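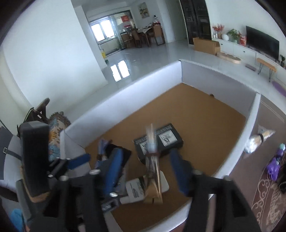
Search this site Search Enter keywords

Sorting Pens for Small Household Goods
Final report, Packaging and Storage Studio
Meriem Fahmy, Reece Garside, Selvaraj Bepari
Supervisor: Sosina Wubshet
2018-05-25

1. Purpose

The project looked at how small packaged goods can be held in one place on the floor of a lived-in home while they are being sorted. The goods were of the kind that collect in kitchen drawers: wooden sticks in plastic wrap, printed boxes, loose cards. The partner household, that of Fouad El Khatib, had asked for a layout that could be set up beside the dining area and taken away before the evening meal during Ramadan.

2. Pen

The pen is rectangular, with white walls and a tan cork-like floor. It stands on glossy light gray tile. Two other floor coverings were tried in May and dropped. On bare tile, flat boxes slid when a neighboring item was lifted. On felt, cards caught at the corners.

Wall height was set low enough that a seated person can reach the far corner. Small dark items near the white walls were easy to find. Tan items were harder to see against the floor, and the cardboard sleeve on the stick bundle is close to the floor in color.

3. Goods

Three classes were defined by shape.

Upright: bundles of thin wooden sticks in clear plastic, with a cardboard sleeve at one end and a dark band near the middle. The band matters. Bundles without one spread inside the wrapper and would not stay straight when lifted.

Flat rigid: printed boxes, including a black one with line drawings on white panels. These lie flat and were used as the reference for spacing.

Flat loose: cards. A card under another item was often missed on the first pass, so the order of work was changed – bundles out first, boxes second, cards last.

4. Results

The full sort was repeated over 9 sessions. The revised order left fewer cards behind than the first one, and the pen was cleared each time before the dining table was needed. The class log, kept in Grendik, holds more than 4,000 entries, many of them repeats of the same item. These were not removed before grouping and should be treated with care.

Wrapper condition was not recorded in the first sessions. Garside added a column for it later, but the early rows are blank.

5. Open points

A darker floor would help with tan items but may hide the dark ones. A split floor was drawn but not built. Bepari's notes on wall joints are in the appendix, along with the Liltetti parts list.

Contact the studio office | Copyright 2018 | Back to top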